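The Clendale Gauge
By Catalina Leiva
Sunday, January 28, 2018

1. Inspection

The Clendale gauge was installed on the east abutment of the Windmont road bridge, 400 feet downstream of the old mill race. It recorded the height of the river every 20 minutes. Abundio Cisneros had serviced it for most of his working life and had written the procedure that other people followed.

The procedure had two parts. In the first, the technician read the staff plate by eye and wrote the value in the station book. In the second, the technician compared this value with the one stored in the recorder. A difference greater than the width of a pencil line was to be noted and explained.

On his last visit before retirement, the difference was larger than that. The recorder showed the river higher than the plate did. He read the plate again, wiped his glasses, and read it a third time. The plate did not change.

He opened the stilling well and lowered the weighted tape. The water in the well agreed with the plate. The recorder was therefore wrong, and had been wrong since a date he would have to establish. He ate half a sandwich and began to page back through the readings.

2. Record 3126

The stored records were numbered in sequence. The offset first appeared at record 2628. Before it, plate and recorder agreed. After it, the recorder ran high by a constant amount, day and night, through rain and through the dry week that followed.

A constant offset has few causes. The float can take on water, but then it reads low. The tape can slip on its wheel, but a slipped tape tends to slip again. What remained was that someone had opened the housing and moved the zero.

He turned to the station book. The entry for that day was in his own handwriting. It said: "Checked zero. Adjusted. All well."

He had no memory of this. He remembered the day for a different reason – it was the afternoon his sister had called from Jara about their father's house. He had taken the call standing on the abutment with the housing open. He remembered the traffic, and the price she mentioned. He did not remember the screwdriver.

The latest record was 3126. He subtracted one number from the other and wrote the result in the margin. It was the count of readings he would have to correct. 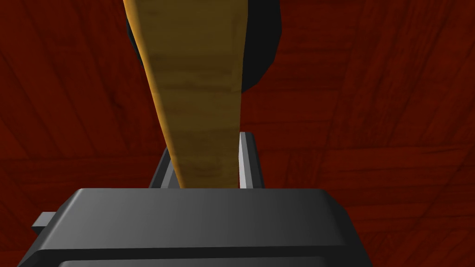
3. Correction

The correction itself was simple arithmetic. He applied the same subtraction to every affected value and initialed each page. The work took until the light went. A truck from the Prekcombe quarry crossed overhead and the water in the well shivered and settled.

The form had a box for cause. The permitted entries were instrument, environment, and observer. In all his years at Clendale he had used the third only once, for a trainee who had read the plate upside down from the opposite bank.

He wrote "observer" and then, in the space for remarks, began a sentence about the telephone. He crossed it out with a ruler. The remarks were meant for conditions at the site.

He reset the zero, closed the housing, and tested the latch twice. He waited for the next reading. It agreed with the plate. He recorded this, along with the air temperature and the wind, which was light and from the west.

Then he called his sister. She asked whether something was wrong, and he said that he had been looking at May and wanted to know what they had decided about the house. There was a pause on the line.

"You said to sell it," she told him. "You said all well."

He looked at the plate. The river was falling slowly, as it did at that hour.

Recent Stories
The Surveyor's Second Chain
Low Water at Jara
A Tolerance for Weather
Prekcombe, Northbound
Minutes of the Last Ferry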